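4.2 Cleaning the filter of the Privlow dehumidifier

Clean the filter after each 67 hours of work. In October, when the air is damp, please do it more often.

1. Switch off the unit and pull out the plug.
2. Wait 12 minutes.
3. Press the two tabs and slide the filter out. 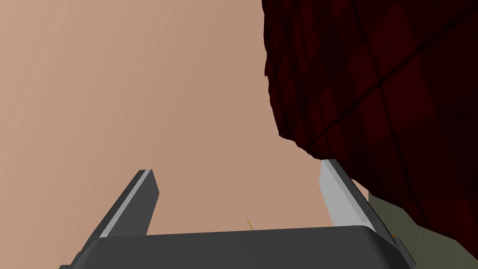
Fig. 7. Computer rendering, dark gray parts.

4. Rinse the filter with cool water - never use soap.
5. Let it dry fully, then put it back.

Caution: Do not run the unit without the filter.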